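Bare boards spend more time waiting than being worked on. At Keritwood, a contract shop outside Hedammont, a panel may sit between stations for most of a shift, and storage accounts for a good share of the scratches logged at inspection.

Stacking is the usual culprit. Two boards laid face to face will rub at the slightest movement, and solder mask marks easily. A slotted rack keeps each board upright with air on both sides. The ribs touch only the outer edge, where the layout should leave a clear margin of 3 or 4 millimeters.
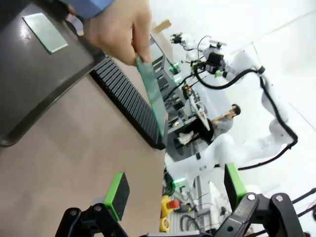

Handling follows the same logic. Boards are held by the edge, thumb on one face and fingers on the other, as close to the rim as grip allows. They go in straight. A board started at an angle can catch one rib and seat in the neighboring slot on the far side, which bows it.

Gwion Edwards, who runs incoming inspection, fills alternate slots for anything thinner than standard stock — thin panels lean, and leaning panels touch. A full rack under his rule carries 26 boards. Trays are kept for short stops at the bench, one layer deep, with a limit of 30 minutes before the boards go back in the rack.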